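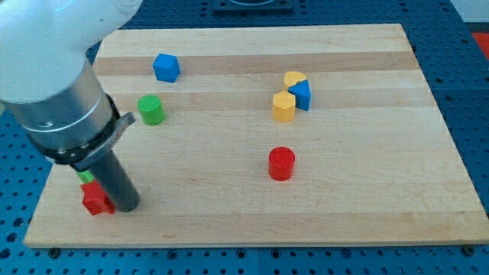 Spawn room notebook, June

Before the weekend course

Twenty-three people booked, which fills the long bench and the two trestles by the window. Clotilde Collet is taking the morning on oyster mushrooms and I have the afternoon on wine caps and outdoor beds. Tin-yau Au has the door and the lunches.

8:10 a.m. Checked the grain jars from the last batch. 147 jars in all, on the four shelves of the left rack. Pulled 5 with green mould, all from the bottom shelf at the back, and put them straight out in the lidded bin. I have not opened any of them indoors. The rest look white and even except for a few slow ones on the top shelf, which I have turned round and left.

The bottom shelf is where we had trouble in spring as well. The fan pushes air down that side and it picks up dust from the floor. I have moved the rye up one shelf and left the bottom one bare for now. If anyone needs the space, put tools there and keep jars off it.

Straw

Soaked the chopped straw overnight in the blue barrel with hydrated lime, drained it on the mesh from seven this morning. Squeeze test at ten: a few drops from a hard squeeze, so fine for bagging. The lower part of the heap was still too wet and I forked it over onto the dry mesh.

The Sundley straw is cleaner than the last lot and cut shorter. It packs tighter, so the bags come out heavier for the same size. Clotilde wants them less full for the course, so that people can carry one home without splitting it. We settled on filling to the line of the second fold.

Bags for the course: one each, plus 8 spare. I would still like a few more spares in case people tear them when they make the holes. Tin-yau is going to look in the cupboard at Baden to see if there are any left from last year.

Strains

Using the Meng oyster for everyone. It ran over the grain faster than the Drurolness one and does not mind a warm room. Drurolness gives a better looking cluster but it sulks above 20 degrees or so, and most people will be keeping theirs in a kitchen in summer. Clotilde would rather offer both and let them choose. I said we could put two fruiting bags of each on the side table so they can compare, and give out only the Meng. She agreed, not very happily.

Labels: strain, date bagged, and "keep out of sun". Last time we left off the strain and then had weeks of emails asking which one it was.

Outdoor beds

The wine cap bed by the north fence has run right through the chips. I dug in at both ends and in the middle and found thick white strands each time, down to the cardboard. No mushrooms yet. It has had very little rain, so I watered it for twenty minutes with the rose on and will do the same tomorrow.

The bed under the hazels is poor. Chips are dry and grey a hand's depth down and there is something brown and crusty growing on top that I don't know. I will not show that one. Needs stripping back and fresh chips in the autumn, hardwood only. The last load had a lot of conifer in it and I think we were too polite to send it back.

For the afternoon session I want everybody to build a small tray bed:

Wet cardboard on the bottom, no tape or glossy print.
A layer of soaked chips, two fingers deep.
Broken up spawn, scattered to the sides as well as the middle.
More chips, then a light cover of straw.
Water until it runs from the holes.

Chips need to go in to soak by four this afternoon. Tubs are rinsed and stacked outside the back door.

Things to sort out

Alcohol spray is down to one full bottle. Order more.

The pressure cooker gasket is weeping a little at the handle side. It held pressure for the full run but took longer to get there. There is a new gasket in the drawer under the scales. I'll fit it once the course is over.

Somebody has been putting used gloves in the straw compost. Please don't.

Two people have asked if they can bring in mushrooms they have picked, to be named. Clotilde is happy to look at them over lunch, on a separate table, outside. Nothing wild comes into the spawn room. She will talk about what she sees but won't tell anybody that a thing is safe to eat.

4:20 p.m. Chips in to soak, lids weighted with bricks. Straw bagged and on the middle rack. Tin-yau found one more roll of bags at Baden, narrower than ours but they will do for spares. Room at 21 degrees with the fan on low. Left the window shut.

Tomorrow first thing: check the back row of jars again, water the north bed, bring the trestles in.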